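The tidy house that never arrives

I own eleven storage tubs and I still can't find the tape. This was the state of things in August, when I agreed, against my better judgment, to spend a month living by the rules of the decluttering industry. I'd read the books, or skimmed them in the way you skim anything that tells you to thank your socks. I had never done what they said.

The rules I picked came from Hostness, a home-organizing program sold in 30 daily lessons. You get an email each morning before breakfast. Day one is the cutlery drawer. Day four is "the paper mountain." By day nine you're expected to have feelings about your towels.

The promise is the usual one. Clear the house and you clear the head. You will sleep better, spend less, stop fighting about whose turn it is to deal with the hall closet. There's a before picture and an after picture on the sign-up page, and in the after picture there's a bowl of lemons. I have never met anyone who keeps a bowl of lemons. What do they do when they need one? Do they buy a spare?

I'm not against a clean house. My mother kept one, and she did it with a broom and a foul temper. What bothers me is the claim that mess is a sort of illness and that the cure happens to be for sale. Hostness costs less than a decent pair of boots, but it leads you by the elbow toward everything else: the labels, the dividers, the drawer inserts, and above all the bins. Lesson six has a link to bins. So do lessons seven, eight and twelve.

Sem Van den Broek thinks I'm being unfair. He has run a small organizing business called Kosstead for years, mostly for families who are moving a parent out of a house and into two rooms. He came by on day ten and stood in my basement for a while without taking his coat off.

"You don't have too much stuff," he told me. "You have stuff in the wrong places, and you have some of it twice."

He was being kind. We found two fondue sets. We found a carton marked KITCHEN that held a tent. He asked me when I'd last camped and I said it had been a few summers, and he waited, and I said all right, nine years.

Van den Broek doesn't care for the emails either, as it happens. His complaint is that they treat every house as if one person lives in it and that person has Saturdays. Most of his clients are tired. They know perfectly well that the spare room is full. They've been told so by their sisters. A lesson on folding doesn't do much for someone who works nights.

Where we part ways is on containers. He believes in them. Give a thing a home, he says, and it will go home. I've heard this line from so many people in the trade that I've started to wonder who came up with it and whether they were in plastics. In my experience a thing with a home goes to its home once, on the day the home is bought, and after that it lives on the stairs.

I put this to the test in a small way. For the month, I kept a list of every item I moved into a container and every item I later took out to use. I won't pretend it was science. I lost the list for several days (it was in a container). But by the end, most of what went in had stayed in. I hadn't missed it. You could say this proves the organizers right, that I should have given the lot away on day one. You could also say the bins had let me put off the only decision that mattered.

There's a local angle to all this. The charity shop on Nassar Street used to take donations six days a week and now takes them on two, and the woman at the back door told me that they get swamped every time a new tidying show comes out. They don't want your bread maker. They have a wall of bread makers. The joy people feel as they drive away from that door is real, I'm sure, but the bread maker is still in the world, and now it's her problem. 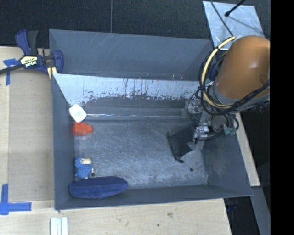 Home & Habits
Words: Staff writer
Posted 9/23/19

Which brings me to the bin, the thing the whole business rests on. I understand the pull of it. An empty bin has a nice honest look, even an old one with the floor all scratched. It hasn't let you down yet. You stand over it thinking of the neat person who will fill it, and you feel a bit like that person for an hour.

I felt it myself on day nineteen, in the parking lot of a hardware store in Esholm, loading three more tubs into the hatchback. I'd gone for furnace filters.

The Hostness people run a members' page where you can post your progress. When I last looked, one thread on garage shelving had 1,891 replies. I read more of it than I'd like to admit. Plenty of those writing in had done the program before, some of them more than once, and they were cheerful about it, the way people are cheerful about quitting smoking every January. One man had finished his garage in spring and was starting it again. He'd bought better shelves.

If a course in swimming left you needing the same course a year later, you'd ask for your money back. Here it's taken as a sign of keenness.

I asked Van den Broek how many of his own clients call him back. A fair number, he said, and he didn't look sorry. Children grow, people die, somebody takes up kayaking. A house fills because there are people in it. He charges by the hour and says so up front, and he has never told anyone it would change their life. I found I could live with that a lot more easily than with the lemons.

My month ended with a final email that offered me a discount on the advanced program. The cutlery drawer is still in good order, I'll give them that. The tent is in a bag by the front door with one of the fondue sets, waiting for the shop on Nassar Street to open its back door again. The tape was in the car.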